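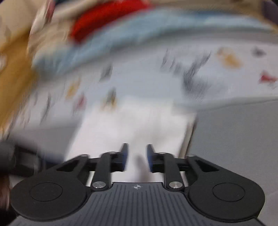
Progress report to the Tevby Fund
Hand-held gripper kit, trial and review - second report
Reporting period: to the end of August
Prepared by the Garkville project team

Thank you once again for your patience and good humour while we found our feet with this project. When we last wrote, we had only just opened the boxes, and most of what we could tell you was about cables and chargers. We have a good deal more to share this time, and we're pleased to say that nearly all of it is work you paid for.

As you'll remember, the grant lets us try out the Rustuson hand-held gripper kit with a view to recommending it (or not) to other small groups who would like to record household handling tasks without buying a full arm. We took the kit on an eight-month loan with an option to purchase at the end, and your support covers the loan, the spare finger pads and the hours of the people holding the grippers.

Where we are up to

We had planned on 300 recordings of cloth handling by this point and we have 235 that we're happy with. Across all tasks, cloth included, the total now stands at 1176, so cloth is the one area where we're behind. Cups, boxes and cutlery went along at a lovely clip through the winter and we probably let ourselves get a bit comfortable. Cloth is slower work. Every piece has to be set out again between attempts, and a thin cotton will settle differently each time no matter how carefully you lay it down.

We've been working with plain white pieces over printed fabric for most of the cloth sessions, and we have kept both the one-gripper and two-gripper tasks going side by side so that neither set of hands gets too tired. The two-gripper work is the part we were most curious about when we applied to you, and it remains the part we enjoy most.

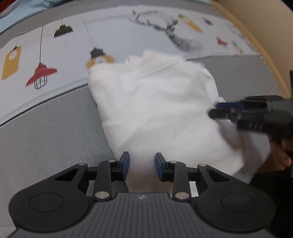
Cloth handling with two grippers, Garkville.

What we think of the kit so far

The grippers themselves have been very good company. The fingers open and close smoothly, the blue pads pick up a single layer of cotton more often than we had dared hope, and newcomers are generally comfortable with the grip inside an hour. We've replaced one set of pads and nothing else.

Our grumbles are mostly small ones. The housings are bulky, and when two grippers come together over a small piece of cloth they do tend to bump shoulders. Quick turns of the wrist blur the recording badly, and we have had to set aside more cloth attempts for that than for any other fault. We now ask everyone to slow down on the approach, and the later sessions are much cleaner for it. The printed guide says very little on this point - a single page on pacing would have saved us a fortnight.

The Cheng software that sorts and labels the recordings has been steadier since the last update, though it still drops the session notes now and then if two people are uploading at once. We keep a paper log as well, and will carry on doing so.

Spending

We are within budget on every line. The pads cost less than we allowed for, and with your approval we would like to move what's left over into extra hours for the cloth sessions. No new money is needed.

Next period

We expect to finish the remaining 65 cloth recordings first, then go back over the early ones and decide which should be done again at the slower pace. After that comes the written review, with a draft to you before it goes anywhere else. We will need your answer on the purchase option before the loan runs out, so we'll send the costs through separately with our suggestion.

You would be very welcome to visit and have a go yourselves. Mornings are best, as the light is kinder and the kettle is usually on.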